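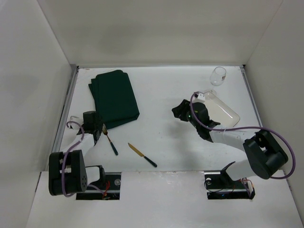

Table Setting FAQ

Hi, I'm Hường Nông, and I answer the mail for Drundia table linens. I've set a lot of tables (more than 1000 by now!) and the same questions keep landing in my inbox, so I've put my answers on one page.

Do I fold napkins before or after ironing?

Iron first, flat, then fold. I press ours on Tuesday night and stack them till the weekend.

Which way do the forks go?

Left of the plate, tines up. If you're skipping the knife, lay the fork right on the napkin, I do it all the time.
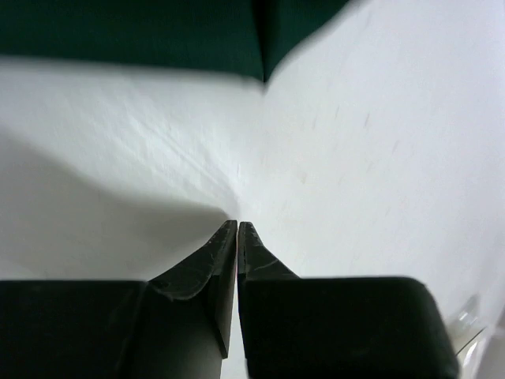 Cloths and Stains

Can I get tea spots out of white cotton?

Usually, if you catch them early. Cold water, a little dish soap, and leave it overnight before you wash.
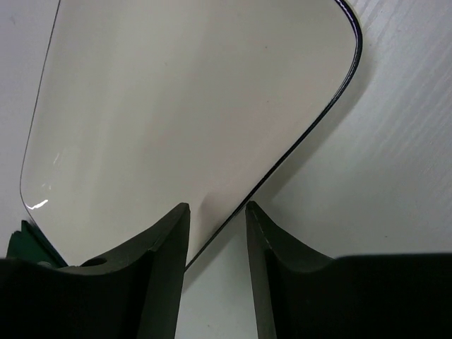
Plates are the other thing people write to me about, mostly how to keep them looking nice between dinners. I dry mine with a lint-free towel and then tilt each one under a lamp. A pale, shiny surface with rounded corners will show a bright little streak where the light hits, and any specks show up too, so wipe those before the guests do!
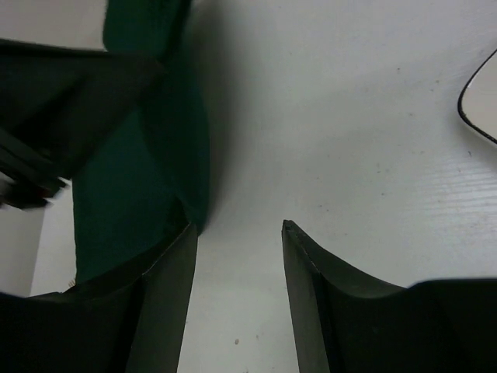

How many napkins should I buy for a family of four?

I'd get eight. One set can be in the wash while the other is on the table, and you're covered when company shows up in October.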